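Write the grip rules down before the first session

I've read 129 pages of grip guidance this year, and I still think the best rule we have at Culton fits on a sticky note: start closed, every time. Hemant Mishra wrote it, and people grumbled for all of October.
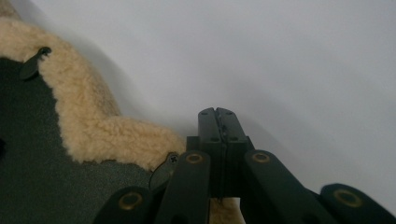
Fingers closed, next to the fleece.

Soft stuff is where sloppy habits show up. Everybody opens the jaws a different amount before reaching in, and then you've got 70 takes that don't match - and no rule to point at when you want to throw them out. I'd take a dull standard over a clever operator. Celeste Fuentealba disagrees with me, loudly, and she can write her own column.

Contact: Culton, attn. Tadeo Mansilla | © Culton | Back to top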